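Von: Rosalía Zabala
An: Liste Polstern und Aufarbeiten
Betreff: Re: Hocker neu beziehen – Stoff oder Gestell zuerst?
Zeit: 21:40

Hallo in die Runde,

Ibarra schrieb heute Nachmittag:

> Ich habe vom Flohmarkt einen kleinen Fußhocker mitgenommen, Gestell
> geschnitzt und weiß gestrichen, Bezug ziemlich fleckig. Jetzt stehe ich
> davor und weiß nicht, ob ich erst streiche und dann beziehe oder andersrum.
> Und: Lohnt sich so ein glänzendes Blumenmuster überhaupt, oder sieht
> man darauf jeden Fussel? Im Flur stünde er neben einer weißen Konsole,
> ich will nicht, dass es nachher nach Hotellobby aussieht.

Ach, da rennst du bei mir offene Türen ein! Genau so ein Ding habe ich im Februar auch angeschleppt und erst mal wochenlang nur drumherum geräumt. Meiner hat cremefarbenen Stoff mit goldenen Blüten und Blättern, dazu den weißen, geschnitzten Rahmen mit Schnörkeln an der Ecke und gedrechselte Füßchen. Kitschig? Ja, ein bisschen. Ich mag ihn trotzdem sehr.
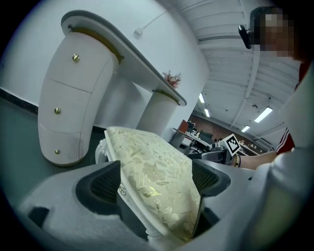

Zur Reihenfolge: erst streichen, dann beziehen, unbedingt. Ich habe es beim allerersten Hocker umgekehrt gemacht und saß dann mit Kreppband und einem winzigen Pinsel da und habe geflucht (und am Ende doch einen weißen Klecks auf dem neuen Stoff gehabt, genau vorne). Also alten Bezug runter, Klammern raus – wirklich alle, auch die verrosteten, die sich so schön im Holz verstecken –, dann anschleifen, 2 dünne Schichten Lack und in Ruhe trocknen lassen. In die Schnitzereien komme ich am besten mit einem alten Borstenpinsel, die Rolle kannst du da vergessen.

Beim Stoff würde ich vor allem schauen, wie groß das Muster ist. Auf so einer kleinen Fläche wirkt eine riesige Blüte schnell angeschnitten, leg also vorher alles lose auf und schieb es hin und her, bis es dir gefällt. Fussel sehe ich auf dem glänzenden Gold kaum, auf dem hellen Grund dazwischen leider schon, vor allem schwarze Socken hinterlassen Spuren. Meinen Rest habe ich bei Pastik bestellt, 76 Zentimeter, und davon ist noch ein Streifen übrig. Wenn du magst, stecke ich dir ein Stück zum Probieren in einen Umschlag!

Und wegen der Hotellobby: Bei mir steht er auch mit einer weißen Konsole zusammen, die hat runde Messingknöpfe, und das passt für mein Gefühl wunderbar zum Gold im Stoff. Obendrauf nur ein kleines Pflänzchen in Rotbraun, sonst nichts. Ich hatte da erst noch Kerzenständer und eine Schale von Ostine stehen, das war dann wirklich zu viel des Guten. Den weißen Lack vom Gestell würde ich übrigens nicht krampfhaft auf den Ton der Möbel abstimmen, das trifft man sowieso nie ganz.
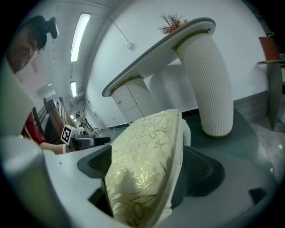
Cremefarbener Bezug mit Goldmuster, dahinter die weiße Konsole.

Ach so, Polsterwatte: Nimm eine Lage mehr, als du denkst, und zieh den Stoff zuerst in der Mitte jeder Seite fest, danach zu den Ecken hin. Die Ecken selbst sind Fummelei, da hilft nur Geduld und ein guter Tacker. Hat hier jemand den von Prodemum ausprobiert? Meiner klemmt inzwischen nach jeder dritten Klammer und ich wäre für einen Tipp sehr dankbar.

Liebe Grüße und berichte bitte, wie es geworden ist
Rosalía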